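Namboodiri Tabletop Display Set
README and data card
Maintained by: Manikandan Venkataraman, Skakar
Current revision: 7

1. Summary

The Namboodiri set records short table activities from small retail work, chiefly the placing of hats and caps on a wire spinner rack and the handling of the bare table between turns. It contains 446 recordings. The set is issued by Skakar for study and teaching, and may be used together with the earlier Clakico shelf set, whose folder layout it follows.

2. The table

All recordings listed under "display" use a table with a light wooden top. The grain is fine and closely spaced, with wavy bands that run at an angle and spread into wider curves in places. Users who need to match views of the same table should note that the grain can look quite different according to the side from which it is seen. 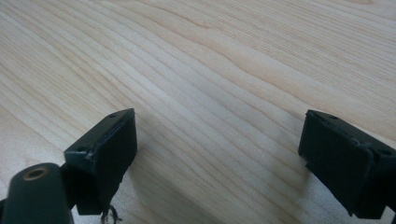
The color of the top is recorded in the notes as "pale." Earlier revisions used three separate terms for it, and these have been merged. No attempt has been made to correct color between recordings - values are supplied as they were taken.

Views of the bare tabletop are kept in the set and are labeled "clear." They count as full entries and should not be removed before the totals are calculated. A recording is labeled "clear" only when no goods or fixtures are visible on the wood. If part of a rack or a cap enters the view, the label changes to "partial."

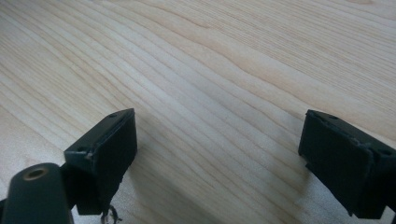 Labels were assigned by one reader and checked by a second. Where the two did not agree, the entry was sent to the maintainer, and the final label is the one given in the index. There were 39 such entries. The original labels are kept in a separate column so that the decision can be reviewed.

3. The rack and the goods

The rack is a white wire spinner with a round base, a central pole and two tiers of arms that spread outward. It stands on the tabletop. In the index, the tiers are named "upper" and "lower," and individual arms are not numbered. The goods in this section are soft caps with a short brim, entered under the single term "cap" whatever their color or size.
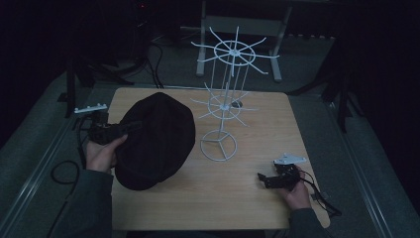

4. Known limits

The rack sessions were recorded in a dim room, and dark caps may be hard to separate from the background. Prison, the companion set of barred and wire fixtures, has its own card and is not covered by these notes.

Corrections should be sent to the maintainer with the entry number and the revision in use.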